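Gravlow Footwear
Spring progress report to Kombo, covering January through March
Project: Zidby court shoe reissue

Summary

The Zidby reissue is on track for a fall release in the United States. The last is final, the upper is final in two of three colors, and the outsole tooling is paid for and in use. The gum-sole version is behind. Spending is within the approved amount, although the split between sampling and freight has changed and we are asking for approval to move money between those two lines.

Where the product stands

At the end of last year we had one wearable sample, in size 9, built on a modified version of our current court last. It looked right from the side but sat too high at the heel. We went back to an original pair from the archive, cut it down the middle, and took new measurements. The second round of samples came in during January with a lower collar and a longer toe box. That shape has been signed off.

The upper is full-grain leather on the toe and quarter, with suede at the eyestay. The original used a coated split leather that cracked at the flex point, and we decided against copying it. The leather we picked creases more softly and takes the white finish well. The navy suede has been the harder part. The first two dye lots came back with a purple cast. The third matches the archive pair closely enough that we have approved it for production.

Open items on the product:

Gum outsole: color is too orange on the first pull. New compound due in April.
Tongue label: woven version approved, printed version dropped.
Laces: flat cotton, two lengths. The shorter length is too short for sizes above 12 and has been reordered.
Insole print: artwork approved, not yet tested for wear.

Wear testing

Wear testing ran at the Dukau building from late January until early March. We made 50 pairs for this round across men's and women's sizing. Testers wore the shoes on workdays and filled out a short form at the end of each week. They were asked to keep to hard floors and sidewalks, and to leave the shoes out of any court play until the next round. Forms were handed in at the front desk or at the weekly lunch.
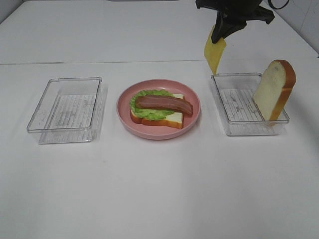
Toy sandwich on a pink plate, Dukau building.

The main complaint was heel slip, reported mostly by people with narrow feet. We added a thin foam layer to the collar lining and gave replacement pairs to nine testers. Seven of them said the slip was gone, one said it was better, and one saw no change. The second complaint was stiffness at the ball of the foot during the first few days. We are leaving that alone for now. The cupsole is stitched and will always need some breaking in, and most testers had stopped mentioning it by the second week.

No pair had an outsole come loose. Two pairs had a loose thread at the eyestay, both from the same operator station, and the factory has changed the needle size there.

Retail interest

We opened the order book to independent shops in February. So far 98 shops have asked for line sheets and 41 have placed an order or a written hold. Most of the interest is in the white and navy color. The all-white pair is second. The gum-sole color has the fewest orders, although several shops said they would wait to see a corrected sample before committing.

We had planned to offer the larger chains an early delivery window. After talking with our independent accounts we are giving all accounts the same delivery date. Chains will be able to reorder sooner if stock allows, under the same terms as everyone else.

Suggested retail price stays at the level given in the proposal. Leather costs went up slightly with the change in material, and we made up the difference by going to a plain box with a printed sleeve.

The mailing list on the Zidby page has grown to 207 store buyers and press contacts. The public sign-up form is not open yet. We would like to have final photography first, and that depends on the gum sole.

Budget

Sampling has run over its line. The extra suede dye lots and the added collar round were not in the original plan. Freight has come in under its line because we combined the wear-test pairs with another Gravlow shipment. The two nearly cancel out. We request approval to move the unused freight amount into sampling. No increase in the total is requested.

Tooling was invoiced in full in February and has been paid. Photography and launch costs have not started.

Risks

The gum compound is the only item that could move the release date for a color. If the April pull is not acceptable we will ship white and navy and all-white on schedule and hold the third color for a later delivery. Shops with orders for the gum sole would be told by the end of May and could cancel without a fee.

Size runs are a smaller concern. Early orders lean toward the middle sizes, and the factory minimum applies to every size. We may end up with extra stock at both ends of the run. The web store can carry it.

Next period

April: second gum outsole pull, reordered laces, insole wear test.
May: final samples in all colors, gum-sole decision, close of first order book.
June: photography, production start on white and navy, public sign-up form opens.

The next report will cover April through June and will include the final size breakdown and a cost sheet per pair.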